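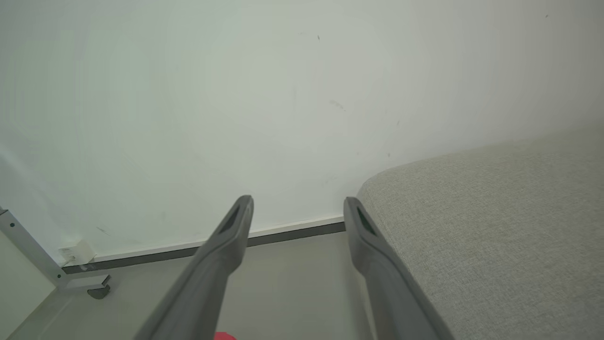 Wrist view, gripper open, beside the sofa.

Clistgate Robot Club – Laundry Pickup Set

README, second version, put together by Eleri Nicholas with a lot of help from everyone

Hello and welcome! If you've found your way to this folder you are probably either a new club member, a parent who got sent the link, or somebody from another school who wants to use our recordings. All three are very welcome, and I've tried to write this so that it makes sense to each of you (sorry if that makes it long).

What this is

The set is the student project of the Clistgate Robot Club for this school year. We are teaching a robot to pick clothes up off a sofa, and to do that we record ourselves driving it by hand, over and over, until there is enough for a learning program to copy from. There are 1000 recordings in the set at the moment. Each one is a single try at a single task, with the camera video, the arm positions and a short sentence in plain English saying what the driver was asked to do.

The project began in February, when Wyn Price suggested that we enter the household round at the Evthorpe student meet. We had been stacking blocks for a long time and were all a little tired of blocks. Clothes turned out to be much harder, and much more fun, and I don't think anyone has asked to go back.

What's in the folder

episodes – the recordings, one subfolder for each
tasks.txt – every instruction sentence we used, one per line
drivers.csv – which student was driving, by number only, no names
splits – training list and test list
notes – our session diary, typed up by Heledd, spelling left as it was
dindura – the small Python scripts we use for loading and checking

Dindura is what we call our own code, in case you were wondering. It was the name of Zuzana's first line-following car and it just sort of moved from project to project until it ended up here.

How we record

One student drives, one reads out the task and one keeps the diary, and then we all swap places. The driver reads the sentence out loud before starting, which feels silly for the first few tries and then you stop noticing. A recording starts with the gripper open and ends when the driver calls "done" or "stop".
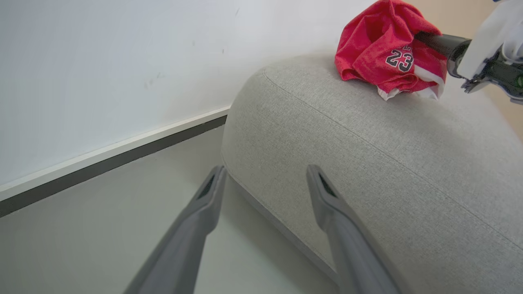 Soft things are a real test of patience. A block is the same shape every time you come back to it, but a shirt has a new set of folds after every try, and a grip that looked perfect a minute ago might catch only one thin layer of cloth the next time. Our best advice to new drivers is to go in slowly, choose a fold that stands up a bit, and close the fingers before you begin to lift. Haf Harries, our coach, has a way of saying "breathe" from across the room at just the right moment – I would put that in the data if I could.

Please don't throw away your bad tries! We keep them on purpose, and 53 of the recordings are marked "failed" in the episode file. A few more are marked "unsure", mostly where the cloth was lifted and then slid away again, and we couldn't agree on what to call it.

Getting started

You need Python and a fair bit of disk space. Copy the whole folder to your own machine, go into dindura and run:

python check_set.py

If it prints "all good" then you're ready to go. If it complains about a missing episode, try copying that one subfolder again before you write to us, as the club network does drop files now and then. To look at a recording, run:

python show.py --episode 8

You can swap the 8 for whichever one you like. It was my sister's first clean grasp, and she is still very proud of it.

Things to know before you use it

All of the recordings come from the same room, so a program trained only on these will probably get confused in yours. The lighting stays much the same throughout. The wrist view often shows a lot of wall and floor early in a try, before the driver has turned toward the cloth, and we have left those parts in. Timing between the video and the arm positions is good in most recordings but can drift in the long ones, and Zuzana Urban is working on a fix.

We ask that you don't use the test list for training, even a little bit, even just to see. The other clubs at Evthorpe are scored on the same list and it wouldn't be fair to them.

Sharing and thanks

You may use the set for school work, club work and research. Please mention the Clistgate Robot Club if you do, and send us a note, because we pin them up by the door and love getting them.

A big thank you to the Watkins workshop for letting us use their 3D printer on so many evenings, and to all the families who drove us home afterward.

Questions can go to Haf or to me through the club page. Heledd answers anything about the diary.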